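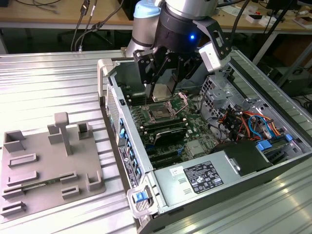

A **heat sink** is a metal part that draws heat away from a component and passes it to the surrounding air or to a liquid. Heat sinks are fitted to processors, power transistors, amplifiers, LED lamps and many other devices that would otherwise become too hot to work properly.

## How it works

Heat moves from the component into the base of the heat sink by conduction. It then spreads into a set of fins or pins, which give the metal a large surface in contact with the air. Warm air rises from the fins and cooler air takes its place. Where this natural flow is too weak, a fan is added.

The performance of a heat sink is given as its thermal resistance, in degrees Celsius per watt. A lower figure means better cooling. Fin spacing matters as well as total area: fins set very close together hold back the air unless a fan pushes it through.

## Materials

Most heat sinks are made of aluminium alloy, which is light, cheap and easy to extrude. Copper conducts heat better but is heavier and costs more. Some designs join a copper base to aluminium fins.

The two surfaces that meet are never perfectly flat, and the small gaps between them hold air, a poor conductor. A thin layer of thermal paste or a soft pad fills these gaps. Old paste is normally cleaned off before a heat sink is refitted.

## Use in desktop computers

In a desktop computer the largest heat sink usually sits over the processor and is held by screws, clips or a spring bracket. Smaller ones may cover the chipset and the voltage regulators. Tower coolers carry heat up to their fins through sealed heat pipes, while low-profile types suit narrow cases. Dust between the fins reduces the flow of air and is a common cause of overheating in older machines.

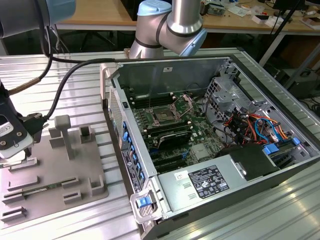 ## Passive cooling

A heat sink used without a fan is called passive. It makes no noise and has no moving parts, but it needs more surface area for the same amount of heat. Passive heat sinks are common in network equipment, outdoor lighting and audio amplifiers, where the metal case itself often serves as the heat sink.

## See also

- Heat pipe
- Thermal paste
- Water cooling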